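Laundry & Textile Care Board > Shop Floor > Machines and Equipment

Folding line going in, half of us moved to "demonstration" work

mangle_mike
Posted 2020-04-03

I work at Viltisum in Mikstead, mostly flat work and towels for hotels, plus a wash and fold counter. Management bought a Prudine folder for the towels. It is rated at 900 an hour. A good hand folder on our floor does 300 on a day when nothing goes wrong.

It doesn't do clothes, so the wash and fold side stays by hand for now. Four people from the towel tables were offered a different job, which is folding clothes and towels with hand-held grippers so that a robot can be trained on it later. Same hourly pay. They go out to people's homes for it in pairs. I'm trying to decide if I should put my name down. Has anyone done this kind of work?

starch_and_steam
Reply #1

We got a towel folder three years ago. No layoffs, but when people quit they weren't replaced. Ask about that in writing before you worry about the grippers.

aurelia_h
Reply #2

I've been doing the gripper job since last May for a different company, Schwaiger. Before that I did eleven years at a folding table. You hold the gripper by the handle, squeeze, and the two yellow fingers close on the cloth. Towels are fine. Jeans are harder, the waistband is thick and you can't feel where the seam is. You also work wherever there is room, and in a house that often means the bed.
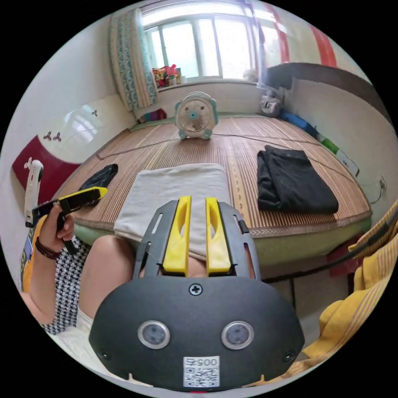
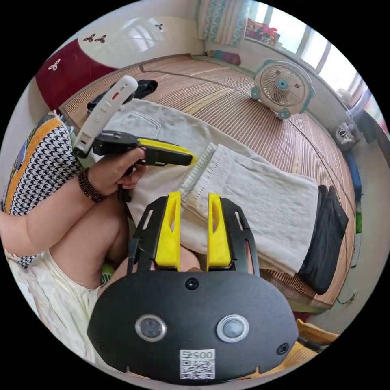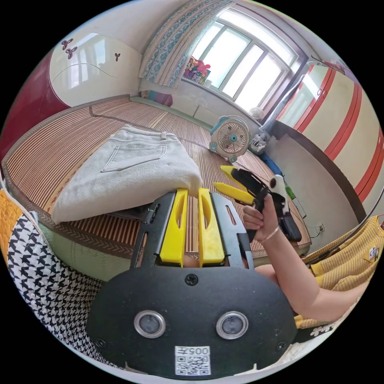
Photos: Aurelia Hofstetter / Schwaiger

My team has 3,458 folds logged so far. Most of my day is: lay it flat, fold, shake it out, start again. I was fast at the table and I am slow at this. Your supervisor has to accept that or it will be miserable.

mangle_mike
Reply #3

Thanks. How are your hands after a shift? My wrists are already bad from the sheets.

aurelia_h
Reply #4

Different kind of sore. Less in the shoulders, more at the base of the thumb. We get a break every hour and I take all of them.

pressline62
Reply #5

So you are teaching the thing that takes the wash and fold jobs next. I wouldn't do it for the same hourly pay. If they want eleven years of folding out of somebody they can pay extra for it.

aurelia_h
Reply #6

They were going to find people to do it either way. I agree about the pay. I asked for more and got a small raise.

b_aigner
Reply #7

Maintenance here. I don't agree with pressline62 on the timing. We have had the towel folder down twice this month over a bent guide, and all it has to handle is one shape. A basket of mixed clothes is a long way off. What did change is the shift. Two people feed and watch the machine where six used to stand and talk, and the new hires don't learn to fold at all. When it goes down they don't know what to do with a towel.

pressline62
Reply #8

A long way off is what they told us about the ironers, Benedikt.

starch_and_steam
Reply #9

Mike, also ask if you can go back to the floor if you don't like it. And who pays for the driving between houses.

mangle_mike
Reply #10

Asked today. Driving is paid. Going back is "subject to openings," and I don't like the sound of that. Names are due at the end of the month. I'll ask for the return part in writing and post what they say.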